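Gedora Match Timer: Set-Up Guide
Section 7. Pairing the Timer with a Tristura Scoreboard

Follow this section before the first match of the season and after any firmware update. The timer must be charged and the scoreboard connected to mains power. 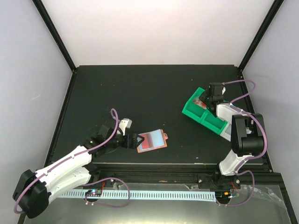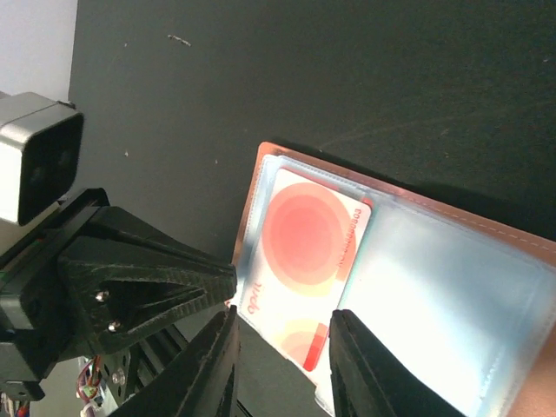
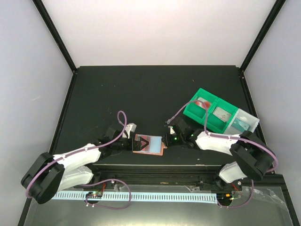
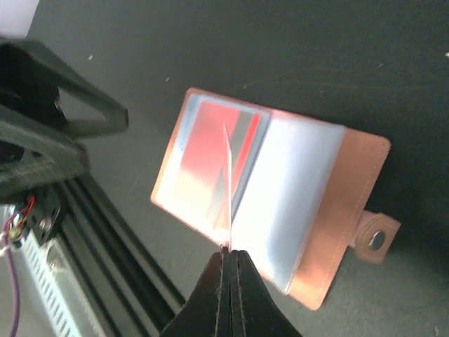
7.1 Pairing

1. Switch on the scoreboard. Wait until the home and away scores both show zero.
2. Hold MODE on the timer for 2 seconds. The display shows PAIR.
3. Select channel 9. If another field at the same ground uses channel 9, select any free channel and set the scoreboard to match.
4. Press START once. The display shows LINK.

Note: The scoreboard stores one timer only. Pairing a second timer erases the first.

7.2 Setting the halves

1. Press MODE until HALF appears.
2. Set the length of each half with the arrow keys. For youth matches, use the length given in your league rules.
3. Press SET. The same value is applied to both halves.
4. To show added time, press ADD during play. Each press adds one minute.

Caution: Do not press SET while the clock is running. The elapsed time is lost and cannot be recovered.

7.3 Range and placement

Keep the timer within 66 yards of the scoreboard. Metal dugout roofs reduce the range. On fields fitted with a Kurkateck repeater, mount the repeater at the halfway line with its antenna upright.

7.4 Fault codes

E2: No signal. Move closer to the scoreboard and press START.
E7: Low battery. Charge the timer before the next half.
E9: Channel in use. Repeat 7.1 from step 3.

Sound the horn once from the TEST menu before the teams come out.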